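Wages, Rent and Household Debt in Rellatthorpe
Student Project Report, Applied Economics Program
Submitted 9/23/24

1. Purpose

The project examined how low-wage households in Rellatthorpe divide their income among rent, food, transport and debt payments. Average income in the town has risen, but averages say little about the households at the lower end. The study asked whether those households had anything left at the end of a month.

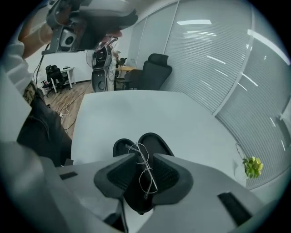
The survey was conducted in June in two neighborhoods, Kuseo and Mestum. Kuseo consists mainly of rented apartments near the warehouse district. Mestum has more owner-occupied homes and an older population. Of the 314 questionnaires returned, 89 came from households with at least one member paid by the hour and no salaried earner. These form the low-wage group discussed in this report.

2. Findings

Rent was the largest expense in both neighborhoods. In Kuseo, the low-wage group most often reported that rent was paid first and that food spending was adjusted afterward. Households in Mestum reported lower housing costs but higher spending on transport, as the bus route to the main employers was shortened last year.
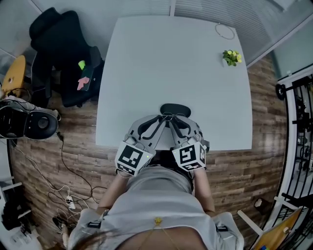
Light gray table with two hand-held grippers, each carrying a white cube marker.

Respondents were also asked how they would meet an unexpected bill of $300. Most of the low-wage group would borrow, either from relatives or from a short-term lender. Savings were mentioned mainly by households with two earners. Several respondents had loans from more than one source and could not state the total owed.
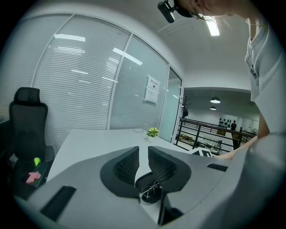 One Kuseo respondent wrote that the question about savings should have come after the question about rent, as the second answer explained the first. A Mestum respondent added that a raise in hourly pay had been followed by a cut in hours, and that the monthly total had stayed the same.

3. Limits of the Study

Questionnaires were offered in one language only, and households that had moved within the past 6 months were not reached.

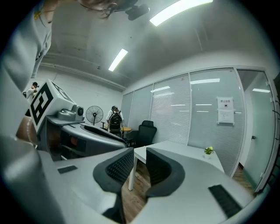

Income was self-reported and was not checked against pay records. Wealth was not measured, apart from home ownership. The Bodnár method of weighting by household size was considered but not applied, and the results should be read as unweighted.

4. Recommendations

A second survey should record hours worked as well as hourly pay. It should also list each type of loan separately, with the monthly payment due on each.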